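Search this site... Go

Merkier Longbox Kit: A Sceptic Opens His Wallet

I have bought comic storage from every company that claims to have fixed comic storage. Drawers, stackers, a thing on casters that lost a caster in its first month. So when Merkier put out a "reader's longbox" for $74, my first thought was that a plain cardboard one costs $9 at my shop and has never once asked me to download a divider template.

The pitch goes like this. You get a rigid box, 24 dividers, a front label slot and a sliding backstop they call the Keeper, which is meant to stop a half-full run from slumping. Slumping is a real problem. My Captain Fawzy back issues have spine rolls from a summer spent leaning like drunks, and that series was not printed on paper that forgives.

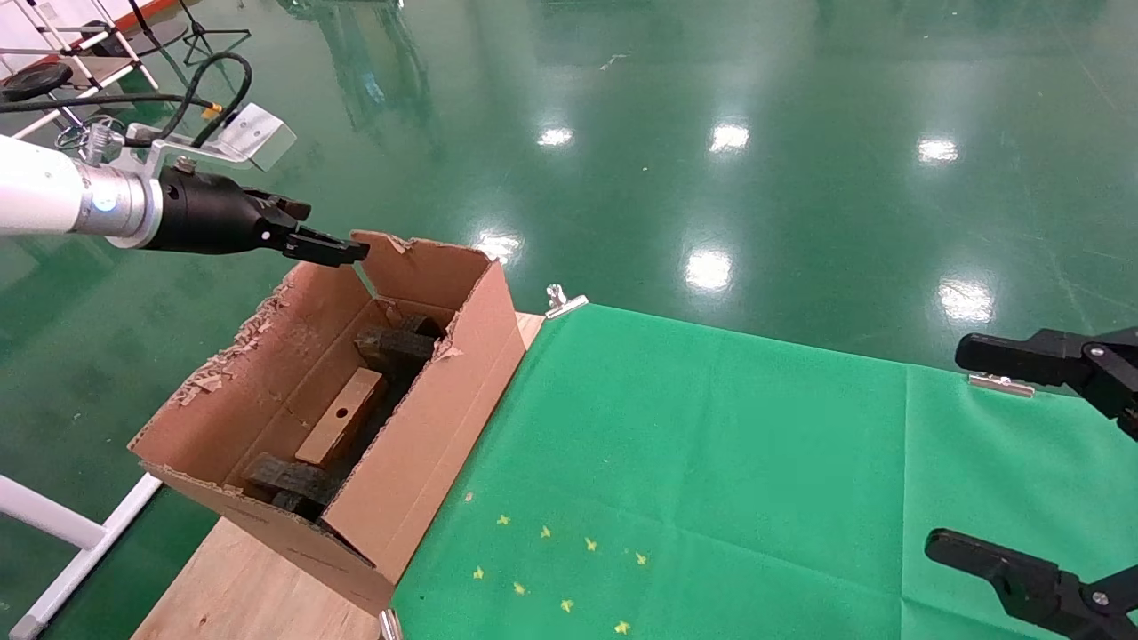 Open carton with a tan wooden block and dark ones inside.

Assembly took me 19 minutes with the instructions and would have gone faster without them. Step four shows the bottom panel upside down. The side panels lock with a tab that needs a real shove, and I scuffed one corner doing it. Once together, the box is stiff. I sat on it. I'm not a small man and it held.

Then I loaded it with the whole first volume of Gesbridge Patrol, bagged and boarded, and the trouble started. Merkier measured the inside width for current-size books in thin bags. Anything from the older, wider era rubs against both walls, and if you use full-back boards you'll be tugging issues out by the bag flap. There goes your tape. The giant-size annuals don't fit at all, and neither do magazines, though nobody sane expected magazines. 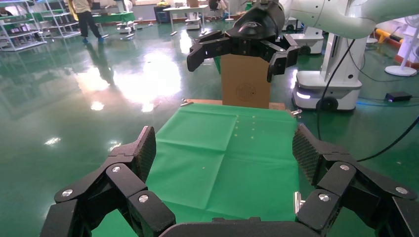
The dividers are good, and I went in ready to hate them. They stand taller than the books by just enough to read, they take pencil and they take marker, and they don't bow. If Merkier sold a pack of them alone I'd buy it and shut up. They don't, and the support page says there are "no current plans."

As for the Keeper, it works when the box is more than half full. Below that it creeps backward every time you flip through, and you end up pinning it with your thumb while you hunt for issue seven. My old method was a folded bath towel. The towel doesn't creep.
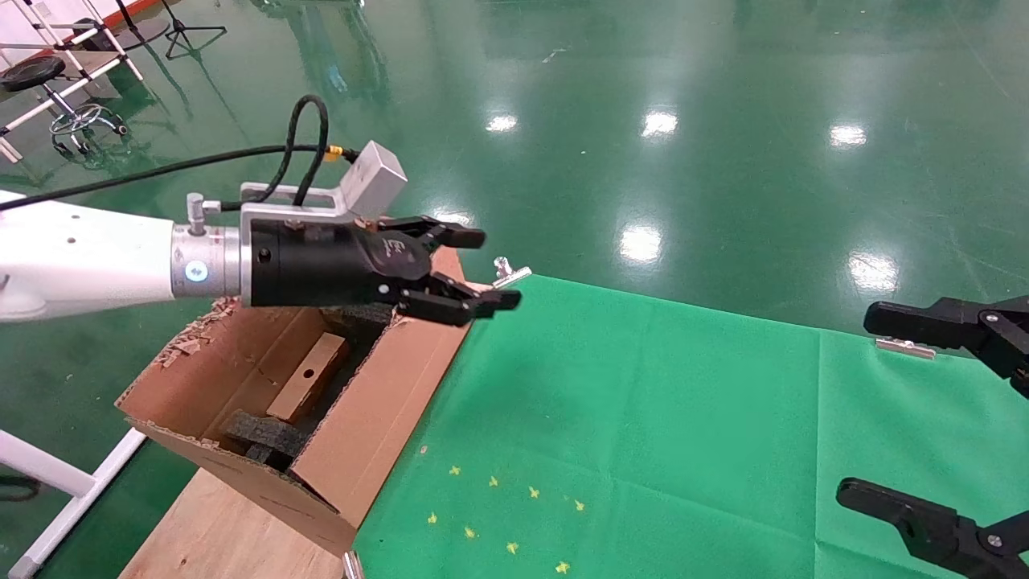
Compare the Titetti short box, which costs less, fits the wide books, and looks like something you'd ship tiles in. It has no backstop and the lid is flimsy. I still reach for it first. A box I can pull an annual out of beats a box that looks nice on a shelf.

Should you get the Merkier? If your collection is all recent stuff, it's kept in thin bags, and you care how the room looks, maybe, on sale. At full price I can't see it. I'm keeping mine for the dividers.

Ashraf Filali

Last updated: January

3 comments

Loubna Hajji
Mine came with the label slot glued shut. They did send a new front panel, I'll give them that.

Fouad Gaber
You're too easy on the Keeper. Mine slides even with the box packed.

Youssra Bensaid
What bags are you using on the Gesbridge run? I can get wide ones in if I skip the boards, but then what's the point of the box.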